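This site uses cookies to remember your language and to count visits. Accept all | Manage preferences

Brarkau Technical Institute – Robotics Maintenance
Handout for Unit 4: Looking after the table-side arm
Prepared by Saadet Yazıcı

Hello again, everyone. I promised on Thursday that I'd write up the checking routine properly, and I've gone and made it longer than I meant to (my apologies to those of you reading on the tram!). Bring it along to the lab with a pen, as there are a few blanks in your logbook that go with it.

We look after one cell in this unit, the arm beside the long table, and we keep to that one cell for the whole term. You'll find that a machine you know well tells you a good deal more than five you've only met once. In the logbook it goes by its asset number, 1624. Please write that on every page, even when it feels silly.

Before you power up

Start at the floor and work upwards. Have a look at the mounting first: put your palm flat on the base casting and try to rock it. You should feel nothing at all. If there's the slightest give, stop, write it down and come and find me. The mounting bolts are ours to check but not ours to re-torque without a second signature – the Plustport torque card in the top drawer has the value and the order, and it goes diagonally, the same as wheel nuts on a car.

Next, the cables. Follow each one along its full length with your fingers as well as your eyes. Most of the faults we had last year were at the connector end, where somebody had unplugged by tugging on the lead. Push each plug home until it seats, and leave enough slack that nothing pulls tight at full reach.

Wipe the covers with a barely damp cloth. No solvent, please, whatever colour the smudge is.

Waking it up

Release the emergency stop, wait for the controller to finish its start-up, and only then unlock the joints. Run the slow joint sweep from the Haslinger teach sheet at 60 per cent of the lab's normal speed, and listen while it goes. I know that sounds vague! After a few weeks you'll all know the ordinary hum, and you'll prick up your ears when joint four has a bit of grit in its voice.

Open and close the gripper ten times, empty. Compare the reported opening with the feeler gauge and write both numbers down, even if they match.

The model and the real cell

Every change we make to the cell gets tried in the Rorkier simulation first, and I'd like you to treat the model as a piece of equipment that needs maintenance too. If somebody shifts the real table by a hand's width and forgets to shift the virtual one, the next group will plan a lovely smooth path straight into the tabletop. The layout file is number 383 in the shared folder, and there's a change log inside it.

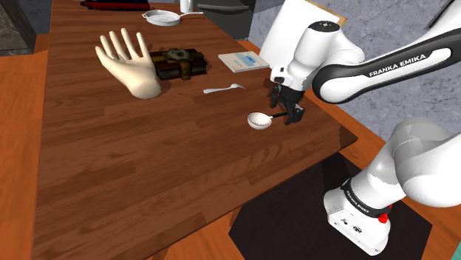 Clearance checks are where the model really earns its keep. Set the arm over the table with the fingers pointing down, then orbit your view until you've looked from both sides and from above, as one angle will always flatter you. With the gripper this low, close to the dark handle of the measuring spoon, it's the fingertips you're worrying about, but do spare a thought for taller things further along, such as the mannequin hand standing up on its wrist with its fingers spread. A straight-line move at spoon height may be clear at the start and not at all clear by the end, so I always ask for a lift before any sideways travel. Check the wrist against the table edge as well, and the upper link against that framed white board at the back.

When you're satisfied, save your pose under your own initials and enter the smallest clearance, in millimetres, in column C. If your figure is under 79, have your partner repeat the check from scratch without looking at yours.

For next week, read the section on brake tests and bring a torch. We'll be crouching beside the base for a good part of the session, so wear something you don't mind kneeling in, and tie long hair back before you come through the door.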